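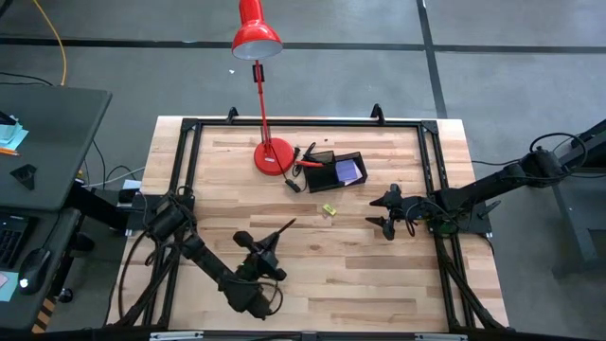 Table 3: red desk lamp, black desk organizer with purple notes, butcher-block top.

Vilside Desk Items

A small set of notes and pictures on ordinary desk things and how they get put back in order. Last updated April 28, 2022.

What is covered

Each table has a few items from the Holroyd supply closet. Table 3 has the lamp, the organizer and a few small things. The other tables follow the same layout of files but use different items.

Contents

tables/ one folder per table, 12 in total
items.csv item name, main color, table number
layouts.txt written notes on where things go
CHANGES

Item names

lamp: red, bell-shaped shade, round base, switch on the cord
organizer: black, divided into compartments
notes: purple stack, kept in the organizer
block: small, yellow-green with dark markings

The cord and plug are listed under the item they belong to. They do not get their own row. Labels on items are not transcribed.

Layout notes

The lamp goes at the back of the table and the organizer goes beside it. Small items may be left on the wood or put in a compartment. Angles are not recorded, so an organizer that sits a little crooked counts as in place.

Known problems

Tables 8 and 11 have the same item list by mistake. Use the one in the Gretisside folder until it is fixed. Color names in items.csv are plain words and were not matched to any chart.

Next release

Version 2 is planned for June and adds the Litadlow shelves.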